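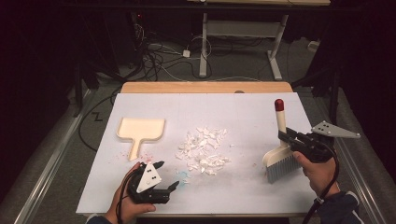

The question of who cleans a shared building, and at what hour, is rarely put to the people who occupy it. It is settled in a tender document, usually by reference to a rate per square metre, and is thereafter noticed only when something has gone wrong. Liltside Community Centre, whose operations I have overseen for nine years, recently completed its move from after-hours contract cleaning to daytime cleaning by its own employees. I wish to argue that other publicly funded buildings should do the same. A dustpan and a small brush set beside a heap of white flakes on a tabletop represent the most ordinary kind of cleaning work, and it is work of precisely this kind that the standard contract handles worst. The contract provides for floors, washrooms and bins. It does not provide for the mess that appears at half past ten in the morning and is walked through the building until six in the evening.

Under the previous arrangement, our cleaners arrived at 9 p.m. and left before the first tenant unlocked a door. The centre has 77 rooms of varying size, let to a dance school, two language programs, a seniors' lunch club, a pottery group and a number of small societies that meet once or twice a month. Each of these users leaves behind a different sort of dirt. Clay dust requires a damp cloth and patience; a dry broom merely lifts it into the air. The lunch club's kitchen needs attention at two in the afternoon, when the ovens are off and the grease has not yet set. A crew working to a fixed checklist at night, with no one present to ask, could not be expected to know any of this, and I do not fault them for it.

It is often said that daytime cleaning is disruptive. The concern deserves a serious reply. Vacuum cleaners are loud, wet floors are hazardous, and a washroom closed at the wrong moment is a real inconvenience to an older visitor. We received complaints on each of these points during the first winter. They were resolved by scheduling: corridors are now done while classes are in session, and the largest machine is used only before eight. Complaints of this nature have not ceased altogether, but they now reach a person who can act on them the same afternoon. Formerly they were entered in a log, forwarded to a regional manager and answered the following week.

The second objection is cost. Direct employment is dearer by the hour, and any organization considering the change should budget honestly for sick leave, training and supervision. In our case the wage line rose in the first year. Against this must be set the items that left the budget entirely, among them call-out charges, lighting and heating an empty building until midnight, and the periodic deep cleaning that had been required to make good what nightly cleaning missed. I would caution boards against expecting a saving. What they may reasonably expect is better value for a similar sum, and I consider that sufficient.

There is also the matter of the workforce. Night cleaning is lonely work and hard on family life. Those who perform it frequently hold a second job, travel when the buses are few, and are unknown to the people whose offices they clean. Suqin Luo, our head cleaner, spent many years on night contracts before joining us. When I asked her what had changed most, she replied that people now tell her when they are expecting a crowd. The remark is a modest one, but it describes a flow of information that no contract of ours ever secured. She has since rewritten our supply list, reduced the number of products in use, and persuaded the pottery group to wipe down its own wheels at the close of each session.

I am aware that the model will not suit every site. Laboratories, food plants and large transit stations have requirements that may oblige them to clean at night. Very small halls may not be able to offer a full position, although two or three neighbouring halls might share one – an arrangement under discussion between ourselves and the library at Malden. Where such sharing is attempted, the agreement should state plainly which body is the employer. Divided responsibility would recreate the very distance the change is meant to remove.

Municipal funders have a part to play. At present the grant forms we complete each September ask for the value of our cleaning contract and leave no line for cleaning staff, whose wages must be entered under general administration. A centre that employs its cleaners therefore appears, on paper, to carry a heavier administrative burden than one that does not. I have asked that the form be amended. Until it is, boards that wish to follow our example should attach a covering note setting out the full cost of cleaning, including supplies, so that their applications may be compared on fair terms with those of their neighbours.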